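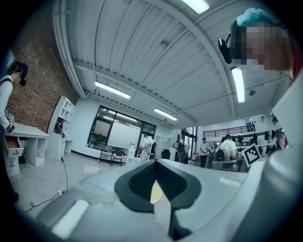 The Trouble With White Furniture

Every few years somebody decides that a room where people work ought to be white. White desk, white table, white shelves, white ceiling. The brick is allowed to stay, provided it is red and handsome, and the chairs may be black. I have sat through enough of these makeovers to have grown wary of them, and yet I keep being sent to look at more.

The look has a name in the trade, or at least the catalogs would like it to have one. Rorik calls its line "quiet office." Pramik, which sells much the same desk for $38 less, prefers "clear room." Both promise that you will think better at a pale surface. Neither has offered me any proof, and I did ask.

What white furniture does do is show you everything you own. Put a coiled black cable on a white shelf and it becomes the most important thing on the wall. Run a black power cord off that shelf and over a pale gray floor and your eye will follow it all the way to the end, past the desk you paid for. In a brown room the same cord would have vanished into the carpet. Catalog rooms have no cords at all, and I have long wondered how their lamps are meant to come on.

The desk

A white desk with drawers is the safest purchase in the whole scheme, and the one I complain about least. Look for the inside color, though. Plenty of them are white outside and brown the moment you pull a drawer open. Some buyers feel cheated by this. I like it. A brown drawer hides pencil marks and the shadow of old coffee, and you only see it when you want something out of it.

The Tovisholm desk I lived with for most of a winter cost $455 and had two drawers. The top one was excellent. The lower one I opened perhaps once a month, usually to find out what I had put there. My advice is to pay for one good drawer and spend the rest on a decent chair.

The shelf with curves

Then there are the open shelving units with curved compartments, which are everywhere now. They look friendly. They look friendly in the way that a round refrigerator would look friendly, and they raise the same question, which is what you plan to put in them. Boxes are square. Binders are square. A curve at the corner of a compartment takes away space at exactly the point where a folder would like to stand.

What does fit is anything soft or already round, and that includes coiled cable, balls of string and rolled towels. If you own a lot of those, buy the shelf with my blessing. A Ng unit with 15 compartments struck me as generous until I tried to load it with an ordinary set of files and filled four.

Overhead

People spend weeks on the desk and never look up. A ceiling of corrugated white panels with a beam across it can be a fine thing, and a curved beam is finer still, but hang fluorescent fixtures under it and the whole room takes on their mood. White surfaces make this worse. They pass the light along to each other until a wall of brick is the only place to rest your eyes.

I would keep the fluorescents for rooms where several people need to see small things at once, and I'd put them on separate switches. Pramik's fitter told me that about 112 inches between fixtures was "standard." Standard for what, he didn't say, and the invoice was no help.

A big window with a dark frame does more good than any of it. The dark frame matters. It gives a pale room an edge to stop at. Put a white table and a pair of black chairs in front of it and you have the one corner of the white office that I would cross the floor to sit in, at least until four in the afternoon in November.

Whether to bother

If the room has bare brick already, it doesn't need much. I'd take the desk, skip the curved shelf, leave the table by the window and buy a longer cord in gray, which Rorik sells and hides at the back of the catalog. I would also leave one thing brown. The salespeople will tell you it spoils the effect. Ask them what color their own desk is at home.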